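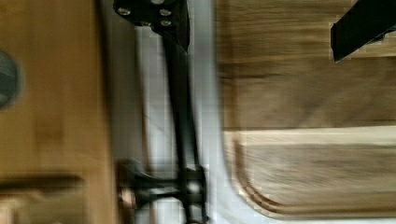 The wrist view, with the gripper over the boards.

I've finally got numbers for the wrist camera question. Josée Sandhu and I trained the Vosach policy on 369 demos, once with both views and once with the wrist view dropped. We ran each version 63 times on the kitchen counter.

With both views it failed 3 times. Without the wrist it failed 15 times, mostly at the tray, where the fingers have to go in behind the rim.

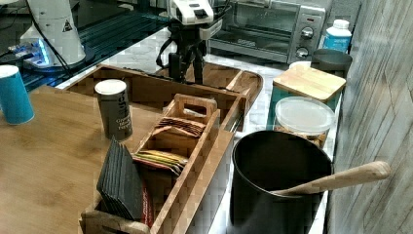
We also tried blurring the wrist images in training — Josée's idea, from a thing she did at Gosselin in June. I couldn't see any difference, so I've left it out of the write-up. Next I want to repeat the lot with fewer demos.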